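Dish Rack and Tableware: Gallery

Home > Galleries > Kitchen > Drying and Storage

This gallery covers a countertop drying rack and the tableware kept with it at the Illside kitchen. The rack is a two-part type: an open frame of thin black metal rod standing on a separate black drip tray. It replaced a one-piece plastic model, the Obi, which could not be taken apart for cleaning. The notes under each entry deal with construction, placement and upkeep.

Listed on our stock sheet as item 58. The sheet gives a tray depth of 3 cm and a clearance of 12 cm to the wall, which leaves room to lift the frame straight up without scraping the paint.

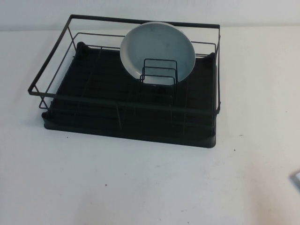

Plates go in on edge, with the face toward the front of the rack. Large plates belong at the back, where they don't block access to the slots. Put glasses in last. The frame lifts off the tray with both hands on the upper rim; lift it level, or the feet catch on the tray lip. Matte black finishes show lime scale sooner than chrome does. Wipe the rods with diluted white vinegar, rinse, and dry them with a cloth. Do not use steel wool on the coating.

Bowls are harder to rack than plates. A wide bowl takes up several slots and tips forward if the curve is steep. We wash bowls first and dry them by hand.

Glazed ceramic bowl, pale blue-gray inside, with faint concentric rings across the floor. There are small brownish-gray marks in the glaze area toward one side. For marks of this kind, make a paste of baking soda and water, leave it on for a few minutes, and rub with a soft cloth in the direction of the rings. Repeat once before trying anything stronger.
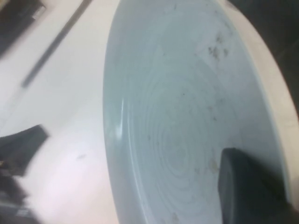

CATEGORY: DRIP TRAYS AND WORK SURFACES

A ridged tray holds dishes and cups clear of the water that collects between the ridges. The drawback is cleaning. Residue settles in the channels and a flat sponge passes over it. Use a narrow bottle brush and work along each channel, then rinse from the opposite end. Empty the tray once a day in normal use, more often after a large wash.

Tray corner on the white tabletop. The front corner is rounded, so a cloth can follow the edge in one pass. A wire post of the frame rises near one end of the tray. 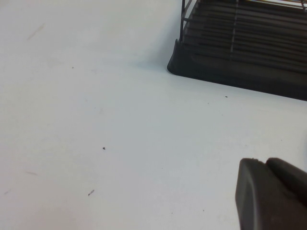 Wiebke Sauerland

Placement notes. Keep a strip of clear table in front of the rack for setting down wet items before they are sorted. Check under the tray weekly, as trapped water leaves a ring on white surfaces. Light scuffs on a matte top can be reduced with a damp melamine sponge and very little pressure. Test a hidden spot first.

Related galleries: Juketti shelf inserts; Fosis cutlery trays; Sink mats and liners

Last updated July 6, 2023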